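Drandbridge Shared Workshop
Student Project Report: Handheld Grippers for Recording Demonstrations
Soledad Ochoa and Kvido Ševčík
13 February 2022

1. What we set out to do

Our proposal promised a matched pair of handheld grippers that a person could use to open drawers, pick up cups and generally behave like a robot, so that a real robot could later copy the behavior. The proposal also promised we would finish in January. One of these promises was kept.

2. The build

The bodies are white plastic, printed in the workshop on the Gough, a machine with strong opinions about humidity. The fingers end in curved black pads. Our first pads were flat and dropped every round object we owned, including a mug belonging to Harvey Poirier, to whom we have apologized in writing.

Each gripper carries its marker cubes near the handle. The printed patterns let the tracking software work out where the hand is and which way it is turned. Glossy paper was a mistake. Under the ceiling lights it turned the markers into small mirrors, and the software decided the left hand was in the parking lot. Matte paper fixed this in an afternoon, after we had spent a week blaming the code.

A small green light on each gripper shows that it has power. It doesn't show that it is recording. We learned the difference after 322 takes, and the less said about the first batch the better.

3. Testing

We used whatever furniture was in the room. Drawers with small round knobs are harder than they look: the pads close on the knob, everyone is pleased, and then they slide off. Sandro Palumbo suggested approaching from slightly below, and that worked on 2 drawers out of 3.

The cord remains the weak point. It catches on sleeves, knees and chair legs, and it limits how far you can walk before the session ends by itself.

4. Still to do

Shorter cord, strain relief at the handle, and a light that means something. The pair as it stands, held ready to start: 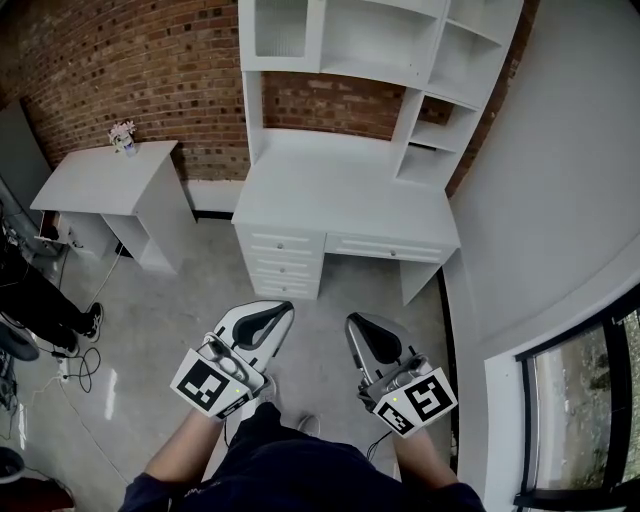 Benedetta Amato wrote back that a shorter cord would only make the walking problem worse, and that she would run it up the arm to a small backpack before touching anything else.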